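Do Standing Desks Help Students Study? A Look at the Claims
A-yeong Bang
17 December 2022
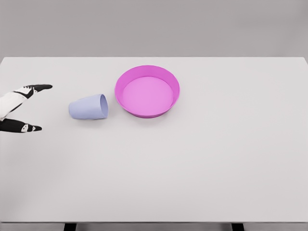 Figure 1. A plain white tabletop (computer rendering).

Introduction

Our school library bought six adjustable desks from Nordale in April. The sales leaflet said students who stand "focus better and remember more." I wanted to know where that came from. The leaflet gave no source, and when I wrote to the company I got the same leaflet back.

Method

I asked 47 students from the Muvcombe campus to read a short text and answer questions on it, once sitting and once standing. Each reading took three minutes. Half of the group stood first. I also asked them which position they thought had worked better for them. The texts were matched for length but I can't promise they were equally hard, and one was on river trade, a topic some of the history students already knew.

Results

The scores for sitting and standing were close enough that I would not bet on either. What did differ was opinion. Most students said they did better standing up, including many whose standing score was the lower of the two. I think the leaflet may be built on that kind of answer — people asked how they felt, with no test afterward.

Going second also seemed to help a little in both groups. That could be practice. A study that always had people stand second would find a "standing effect" without any trouble.

Problems with this study

Three minutes is short. Any effect from standing, good or bad, might need an hour to show up, and sore feet might show up sooner. Students knew what I was testing. Negash Hall, where we ran the sessions, gets noisy at lunch, and I did not record which sessions fell at that time.

Next steps

I would like to repeat this with longer texts and a quieter room. Until then I see no reason for the library to replace the rest of its desks. The old ones have drawers.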